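Filed under: Robot Learning > Collecting Demonstrations

Getting Good Drawer Examples From Your Arm

When Adjoa Agbenyega and I started the Neketti project in February, we thought drawers would be the easy part, and oh my, were we wrong! Our first batch had 3,240 episodes in it, and after a long, patient cleanup we kept 2,165. So let me save you some of that trouble.

Start by marking the floor where the cabinet belongs, and put it back there before each session. Tape is fine. Then scatter a few everyday things over the top – cans lying down, a bowl, a water bottle – and change them every 20 episodes, so the model learns that clutter comes and goes while the drawer stays a drawer.
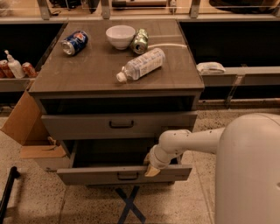 Should I record the opening and the closing as one episode?
Keep them separate. Two short episodes with their own labels are much easier to sort later, and you can always join them in training.

Now for the driving itself. Vary where the fingers take hold: the handle on some tries, the top edge of the drawer front on others, a bit left, a bit right. Go slowly, and stop for a breath before you let go, so the release is easy to find in the log. If you fumble and recover, keep it (those are lovely to have) and tag it "recovered". Swap drivers after 8 episodes or so of the same drawer, or everybody's habits creep in.

Comments

Urio: Do you leave the other drawer shut the whole time?

Zirnura: Tagging the recoveries helped us a lot, thanks for writing this up!

Sinano: Would love a follow-up on cupboards with hinges.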